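Clisance to resurface and drain its old lower road after wet winter

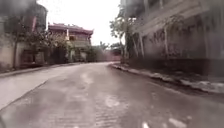
The road in the rain, looking towards the bend.

5/16/26 - Work to resurface the lower road in Clisance and rebuild its drainage will start at the end of May, the Clisance Streets Office has confirmed. The job covers 924 metres of carriageway, the kerbs on both sides and the gutters that carry rainwater down past the bend.

The contract has gone to Uvine, a civil works firm that carried out similar repairs in neighbouring Clultov two years ago. Work is expected to take 11 weeks and will be done in short lengths so that people can get to their front doors at all times.

Residents and shopkeepers have complained for several years about water standing on the road after rain. The office received more than 200 reports last winter, most of them about puddles in the carriageway and splashing on the pavements. Others were about grit and loose material collecting in the gutters.

"The road was laid in stages and the levels don't match," said Elínborg Hafstein, head of streets at the office. "Water sits in the low places when it should be running to the drains. We have patched it many times and we are now going to do it properly."

What will be done

The worn concrete surface will be broken out where it has failed and replaced with a new ribbed surface, laid to a steady fall. Sound sections will be kept and cleaned. New gullies will be put in at nine points, with larger pipes beneath them leading to the main sewer at the foot of the hill.

Kerbstones in good condition will be lifted, numbered and set back in the same order. Broken ones will be replaced with stone of a matching grey. The kerb that follows the bend will stay at its present height, apart from two dropped crossings for wheelchairs and pushchairs.

Road markings will be repainted in the last week of the job.

Trees and older buildings

The trees and shrubs along the road will stay. Roots close to the kerb will be dug around by hand, and the office has asked Uvine to stop work and call its tree officer if any root thicker than a wrist is found.

Marion MacRitchie, who leads the local history group, took part in the early meetings about the plans. The group had asked for the line of the kerbs to be left alone and for no heavy rollers to be used close to the older fronts.

"Some of these walls have been there far longer than the road," she said. "We were worried about shaking and about the pavements being moved. Both points are in the contract, in writing, and we are content with that."

Photographs of the building fronts will be taken before digging begins and kept by the office until the end of the repair period.

Getting about during the works

The road will be closed to through traffic while each length is dug up. Cars will be sent round by the upper road, and signs will be put up a week beforehand. Bicycles may be pushed along the pavement. Bus passengers should use the temporary stop outside the Fang bakery, at the top end of the road.

Deliveries to shops will be allowed before nine in the morning. Bins should be left out as usual and the contractor's staff will take them to the collection point and bring them back.

Weidong Deng, site manager for Uvine, said the order of work would depend partly on the weather.

"We start at the bottom and work uphill, so the new drains can take water from the day they go in," he said. "Heavy rain will slow the concrete work - we can't pour in it - but the pipe laying can carry on in most conditions."

Noisy work will be limited to the daytime and there will be none at weekends. A printed notice will go to each address before work reaches that part of the road, giving the expected dates and a telephone number for the site.

Drop-in session

Drawings of the new drains and kerbs are on show in the entrance of the Clisance Streets Office during opening hours. Engineer Chunhua Xiong will be there for an afternoon drop-in session before work begins, and the time will be posted at the office door. Anyone with a cellar facing the road is asked to come along or get in touch, as the older drain connections are not all on the plans.

Press contact: Qiuyue Xue, Clisance Streets Office. Copies of the drawings can be supplied on request.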